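Visita a la planta de lavado industrial de Zamholm, abril

La jornada de puertas abiertas empezó a las 9 con una introducción de Beca Parri, responsable de proceso en Fedia. El centro trata textil de limpieza reutilizable para hospitales y oficinas, clasificado por color según la zona de uso.
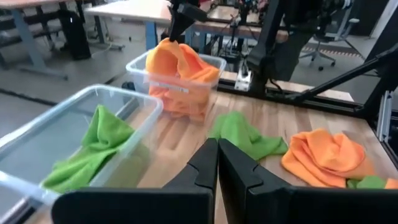
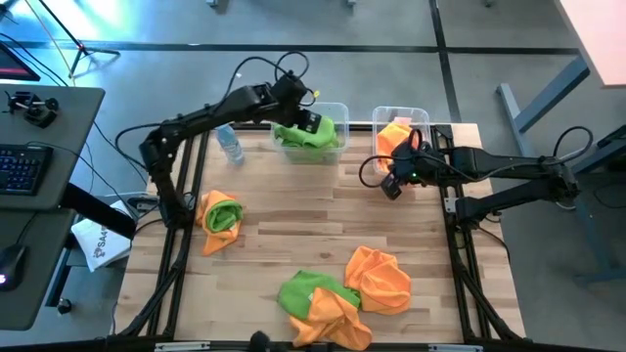
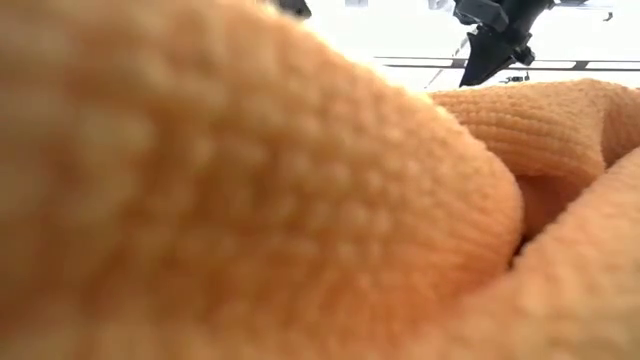
Paño verde y paño naranja.

El túnel de lavado Meredith trabaja con cargas de 400 kg. El agua del último aclarado vuelve al prelavado a través de un filtro de tambor, que se limpia en cada cambio de turno. La dosificación es automática — el detergente, Pravis, se corrige según la conductividad medida a la salida.

En secado vimos dos líneas, una de ellas parada por sustitución de rodamientos. El ruido junto a la prensa hacía difícil seguir las explicaciones; convendría repartir auriculares.

El almacén de expedición tiene 251 posiciones, de las que 189 corresponden a clientes con contrato fijo. Pregunté por la pérdida de absorción tras lavados sucesivos y quedaron en enviarme las curvas de ensayo.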